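Bench notebook, November

Card holders, second round. Carrying on from the notes on the belt offcuts, which are finished and in the drawer.

Lucie Wong wants the holder for the Clirnmont order to open flat on a table and stay open. The first one sprang half shut as soon as you let go of it. I had put that down to the thickness of the leather, so this morning I skived the fold line a second time on a spare piece and tried again. Better, still not flat. Then I took the sleeve out altogether and the leather lay down by itself. So the spring is in the plastic and the way it was stitched in at the fold, and the leather is fine as it is.

Changed the order of work:

Cut the outer from the yellow side, 3 mm allowance all around. Punch before folding. Glue the edge strips, clamp, leave 40 minutes. Stitch the long side first, then the top. Slip the sleeve in last and catch it only at the ends.

The old order had the sleeve going in before the top was stitched, and by then there was no way to adjust it. I lost two pieces that way last month and blamed the glue.

Thread: the pale one from Titis, still on the first spool. It shows a lot against yellow. Lucie likes it to show. It means every crooked stitch shows too, so I am marking the line with the wheel and not by eye. Five stitches to the inch on the test strip looked coarse. Went one size down on the wheel and kept that.

Needles: the Bodnár ones are fine through two layers and bend at three. Use the heavier set at the corners. I keep writing this down and keep forgetting it.

Glue: the can of Restex is getting stringy. It pulled threads all along the top strip and I had to roll them off with the crepe block. There is a new can on the lower shelf, not opened. Date on the old one has rubbed off. Use the old can for templates and nothing else.

Corners: rounded ones are easy with the punch, the squared ones take more time with the edge tool. On the spare piece I went around the rounded corner too fast and the edge paint gathered in a bead. Sanded it back, did it again in two thin coats. Fine after that.

Dye lot: the yellow hide we cut from in the spring was a bit greener than the one on the rack now. Put next to each other you can tell. Don't mix them in one order. I wrote the lot on the back of the remaining shoulder in pencil, and put the greener pieces in the box for key tabs.

Template number for the outer is 206. The old template is still hanging on the same hook and is slightly too narrow for the sleeve. Someone should cut it up. I will do it if I remember to bring the big shears back from the other bench.

After lunch, fit of the card. The worry was that a tight sleeve would hold the card so hard you'd need a fingernail to get it out, and a loose one would let it slide when the holder is carried open. Tried it with a plain beige card, stripe side up, to have something to see the edges against.

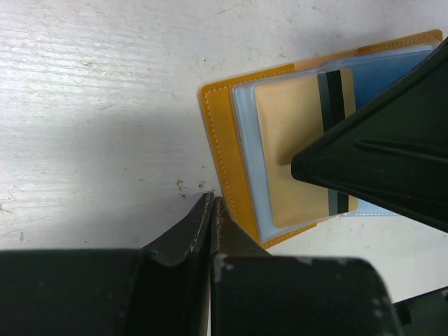
Lucie Wong: I would leave the sleeve alone and put a thumb notch in it, at the open end. People pull the card out with the thumb and they don't look. On the ones I carry myself the plastic always goes first at that spot, so make the notch round, no sharp point for a split to start from.

Will try the notch on a spare sleeve with the small round punch. The plastic may whiten where it is cut. If it does I'll warm the punch a little and see.

Also asked her about the brown strip against the yellow. She wants to keep it. Cost is the same either way, it comes from scrap, but it adds one more glue line and one more place to sand flush. Allow for that in the time.

Left to do:

Notch test.
Decide on wax or no wax on the inside. Wax makes the sleeve slide in easier but it got on the plastic last time and left a haze.
Weigh the holder open under the board overnight and see how it sits in the morning without the board.
Order thread before the spool runs out.
Sharpen the skiving knife, it was dragging by the end of the day.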